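4 Collecting Demonstrations in Simulation

4.1 Before you start

This section covers recording teleoperated demonstrations in the Trirnex tabletop environment and preparing them for training. It assumes that the simulator is installed (Section 2) and that the input device has been paired and calibrated (Section 3). Recording on the physical station is covered in Section 6. The two procedures share a file format but differ in the reset and safety steps, so do not work from this section when you are at the real arm.

You need:

A Trirnex workspace with write access to the episodes folder
A task file, either one of the supplied files or your own (Appendix B)
At least 13 GB of free disk space for each session
An operator ID

Operator IDs are issued by Edem Dogbe. Do not record under another operator's ID. The ID is written into every episode and is used later to balance the training split, and it cannot be changed after the session is closed.

4.2 Starting a session

1. Open the Trirnex console and choose Session > New.

2. Select the task file. The console reads the object list and the instruction templates and reports any asset it cannot find.

3. Enter your operator ID.

4. Set the episode target. The default is 17, a comfortable number for one sitting. Higher values are accepted, but see the note on fatigue in 4.6.

5. Set the layout seed to Auto unless you have been told to repeat a particular set. With Auto, the seed advances by one for each new episode and is stored with it.

6. Press Start. The renderer takes a few seconds to load the first layout. The status field changes from LOADING to READY.

Caution: Do not move the input device while the status field shows LOADING. The device's zero pose is taken at the moment the status changes, and an offset introduced here will carry through the whole session. If you think this has happened, close the session and start again. Recalibrating within a session does not correct episodes already saved.

4.3 Checking the layout

Each layout is generated from the seed. Furniture items (shelves, trays, racks) are placed first, then the loose objects, then the lights. The generator rejects layouts in which objects overlap, but it does not reject layouts that are merely awkward. That decision is left to the operator.

Before recording, look at the overhead view and confirm that the objects named in the instruction are on the table and can be reached. An object that is partly outside the overhead view is acceptable if it is not named in the instruction. If it is the target, or the place where the target must go, skip the layout with F7. 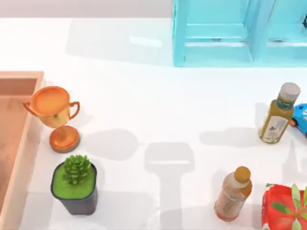 Shadows are rendered from the same lights in every camera view and are left on for all training data. Earlier sets were recorded with shadows off, and policies trained on them did poorly at the physical station, where the arm darkens part of the table on every approach. The arm may cast a shadow into the overhead view while the arm itself is out of view. This is normal at the home pose. Do not raise or retract the arm to clear it.

Note: Objects of the same class often appear together. Where a layout contains two bottles, for instance, the instruction must say which one is meant. Templates marked AMBIG in the console will prompt you for a distinguishing word. Use color or position ("the green bottle", "the bottle nearest the gift box"). Do not use brand names or label text, which are too small to read at the training resolution.

4.4 Recording an episode

1. Read the instruction aloud or to yourself before touching the device. Decide on the full motion, including where the object will be released.

2. Press the pedal once. The status field shows REC and the episode timer starts.

3. Move to the target at a steady pace. Keep the gripper open until the fingers are on both sides of the object.

4. Close the gripper and wait until the contact indicator is solid. A blinking indicator means contact on one finger only.

5. Lift clear of neighboring objects before moving sideways.

6. Place the object, open the gripper and withdraw upward.

7. Press the pedal once more. The status field shows REVIEW.

An episode is limited to 500 steps. At the limit the recorder stops by itself and marks the episode TIMEOUT. Timed-out episodes are kept on disk but are excluded from export.

If you knock over an object that is not part of the task, finish the motion and mark the episode DISTURBED at review. Do not go back and stand the object up. A correction of that kind teaches the policy a second task under the first task's instruction.

A missed grasp is different. If the object is still upright and reachable, open the gripper, back off and try again within the same episode. One retry is allowed – recovery behavior is wanted in the set, in small amounts. After a second miss, press Esc to discard.

4.5 Reviewing and labeling

At REVIEW the console replays the episode at double speed from the overhead and wrist cameras. Assign one of the following:

GOOD. The instruction was carried out and nothing else was moved.
RETRY. Carried out with one missed grasp.
DISTURBED. Carried out, but another object was moved or tipped.
FAIL. Not carried out.

FAIL episodes are saved. They are used to train the success classifier and should not be discarded simply to keep the session tidy.

The second reader for all sets is Amândio Pacheco. Where his label differs from the operator's, the episode goes to Refugio Beltrán, whose label is final. Operators can see the outcome under Session > History, usually by the next session.

4.6 Pacing and consistency

Operators slow down and then speed up over a long session, and both show in the data. Take a break of at least five minutes after each block. The console does not enforce this.

Vary the approach direction from one episode to the next when the layout allows it. The Alvarado set, released in September, contained 1,341 episodes at export, and nearly all of its tray placements came in from the right. The resulting policy would not approach from any other side. Fulgencio Quezada has since added an approach histogram to the session panel. Check it between blocks.

4.7 Closing and exporting

1. Choose Session > Close. The console writes the manifest and computes checksums.

2. Wait for the message MANIFEST OK. If the message is MANIFEST PARTIAL, do not export. Run Tools > Repair first.

3. Choose Export and select the Istum format. Mellel format is still offered for older training scripts, but it drops the wrist camera and the contact channel.

4. Copy the export folder to the intake share. Do not rename it.

Caution: Closing a session is permanent. Labels can be changed by the second reader afterward, but episodes cannot be added.

4.8 Common faults

Status stays at LOADING. An asset is missing or the graphics driver has reset. Look for the last line in the render log. Restarting the console is usually enough.

Gripper closes late. The pedal and the device are on the same USB hub. Move one of them.

Object slides during lift. Contact was on one finger. See 4.4, step 4.

Replay does not match what was recorded. The physics step was changed after the session was opened. Discard the session and report it to Higinio Cisneros, with the manifest attached.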